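Vovau 핸드 그리퍼 교육용 키트 (동아리·수업용)

손으로 들고 쓰는 2손가락 그리퍼, 천·이불·솜 다루기 과제 포함

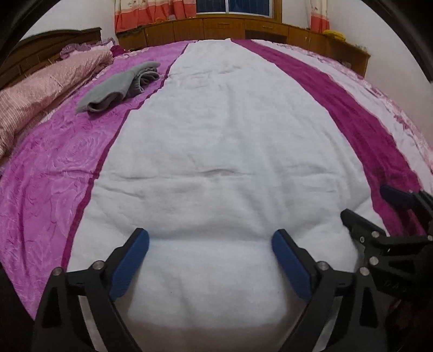

Vovau 키트는 학교 로봇 동아리와 방과 후 수업에서 학생이 직접 들고 조작하는 그리퍼입니다. 로봇 팔이 없어도 집기, 누르기, 펴기, 접기 동작을 연습하고 기록할 수 있습니다. 손가락 끝의 패드는 파란색 고무이고, 손가락 본체는 삼각형 구멍이 뚫린 검은색 프레임입니다. 한 손에 하나씩 들고 양손 작업을 하려면 2개 세트를 선택해 주십시오.

상품 번호: 2435
판매 단위: 1개 / 2개 세트
권장 대상: 중학교 1학년 이상
재고: 있음

제품 개요

처음 로봇 수업을 하는 학교에서는 플라스틱 블록 쌓기로 시작하는 경우가 많습니다. 블록은 모양이 변하지 않으므로 위치만 맞으면 잡힙니다. 천이나 솜은 누르는 힘에 따라 모양이 바뀌고, 잡은 자리 옆이 같이 딸려 옵니다. Vovau 키트의 과제집은 이런 부드러운 재료를 중심으로 구성했습니다. 얇은 손수건부터 시작해 수건, 양말, 베개 커버, 이불솜 순서로 진행합니다.

과제집은 Laur 학생 로봇 동아리의 지도 교사 Heino Stankevičius가 썼고, Priit Dambrauskienė가 수업 시간에 맞게 나누었습니다. 한국어판은 학교 수업 시간표를 기준으로 다시 편집했습니다.

구성품

그리퍼 본체 (선택한 수량)
교체용 고무 패드 한 쌍
카메라 마운트와 고정 나사
손목 스트랩
육각 렌치
학생용 과제집 (32쪽)
교사용 안내서 (31쪽)

카메라는 들어 있지 않습니다. 마운트에는 일반 삼각대 나사 규격의 소형 카메라를 달 수 있습니다. 광각 렌즈를 쓰면 손가락 끝과 작업면이 함께 들어옵니다. 화면 가장자리가 휘어 보이는 것은 렌즈 특성이며 과제 채점에는 영향이 없습니다.

조립

1. 손가락 프레임을 본체 홈에 끼우고 나사를 손으로 먼저 조입니다.
2. 손잡이를 쥐어 두 손가락이 나란히 움직이는지 봅니다. 한쪽이 늦게 따라오면 나사를 반 바퀴 풉니다.
3. 고무 패드를 손가락 끝에 끼웁니다. 패드의 평평한 면이 서로 마주 보아야 합니다.
4. 카메라 마운트를 달고 렌치로 마저 조입니다.
5. 스트랩을 손목에 걸고 길이를 조절합니다.

리벳으로 고정된 부분은 분해하지 마십시오. 분해한 제품은 교환 대상에서 제외됩니다.

포함 과제

과제 가. 한 겹 잡기
책상 위에 수건을 두 겹으로 놓고 위쪽 한 겹만 들어 올립니다. 대부분의 학생이 처음에는 두 겹을 함께 잡습니다. 패드를 눕혀서 접근하는 연습이 먼저 필요합니다.

과제 나. 양말 짝 맞추기
바구니에서 양말을 하나씩 꺼내 짝끼리 포개 놓습니다. 말려 있는 양말은 펴고 나서 놓아야 점수로 인정합니다.

과제 다. 이불솜 펴기
침대나 넓은 책상 위에 솜을 길게 깔고 두 사람이 양쪽에서, 또는 한 사람이 양손으로 폅니다. 솜은 세게 집으면 뭉치고 약하게 집으면 빠집니다. 패드로 가장자리를 누른 상태에서 조금씩 당기는 방법을 권합니다. 솜이 찢어지면 처음부터 다시 합니다.

과제 라. 커버 씌우기
베개 커버의 입구를 그리퍼 하나로 벌리고 다른 하나로 베개를 밀어 넣습니다. 양손 세트가 있어야 할 수 있는 과제입니다.

과제집에는 기록표가 붙어 있습니다. 시도한 날의 재료, 집은 위치, 놓친 이유를 학생이 직접 적습니다. 교사용 안내서에는 기록표를 모아 조별로 비교하는 방법이 있습니다.

수업 및 대회 사용

Jirkedel 학생 경진 대회의 생활 과제 부문은 과제 다와 과제 라를 그대로 사용합니다. 예선은 3월이고 참가 조는 각자 그리퍼를 준비해야 합니다. 대회용으로 쓰실 경우 패드를 개조하거나 테이프를 감으면 실격입니다. 본체에 조 이름 스티커를 붙이는 것은 허용됩니다.

동아리에서 쓸 때는 학생 두 명당 한 세트가 적당합니다. 한 명이 조작하고 한 명이 기록표를 쓴 뒤 교대합니다. 집에서 연습하는 학생은 침대 위에서 해도 됩니다. 무늬가 많은 이불 위에서는 흰 솜이나 단색 천을 쓰면 나중에 영상을 볼 때 가장자리를 구분하기 쉽습니다.

관리

고무 패드에 보풀이 붙으면 미끄러집니다. 솜 과제를 한 다음에는 젖은 천으로 닦고 완전히 말려 주십시오. 알코올은 패드를 굳게 하므로 쓰지 마십시오. 나사는 수업 시작 전에 한 번씩 확인하고, 보관할 때는 손가락을 벌린 상태로 둡니다.

사용 후기

Lahcen Ouazzani (동아리 지도)
목요일 반에서 양손 세트로 쓰고 있습니다. 조립은 학생들이 설명서만 보고 했습니다. 과제 나까지는 금방 끝났는데 과제 다에서 오래 걸렸습니다. 손이 작은 학생은 손잡이가 조금 두껍다고 합니다.

Ibsa Derese (학생)
베개 커버가 제일 어려웠습니다. 입구를 벌리는 쪽 손이 계속 흔들려서 팔꿈치를 침대에 대고 했습니다. 패드는 한 번 교체했습니다.

Bastian Brinkmann (교사)
과제집 기록표 칸이 좁습니다. 내용은 좋습니다. 복사해서 써도 되는지 문의했더니 수업용은 된다는 답을 받았습니다.

자주 묻는 질문

그리퍼를 로봇 팔에 달 수 있습니까?
별매 Trorier 어댑터가 필요합니다. 어댑터에는 구동 모터가 포함되지 않습니다.

왼손용이 따로 있습니까?
없습니다. 본체는 좌우 구분 없이 사용합니다.

패드만 살 수 있습니까?
네. 소모품 메뉴에서 한 쌍 단위로 주문할 수 있습니다.

배송 및 교환

학교 명의로 주문하시면 견적서와 납품서를 함께 보내 드립니다. 오후 2시 이전 주문은 당일 발송합니다. 포장을 뜯은 과제집은 반품되지 않으며, 초기 불량은 사진과 함께 문의 게시판에 남겨 주십시오.

관련 상품: Trorier 어댑터, 교체용 고무 패드, 과제집 추가분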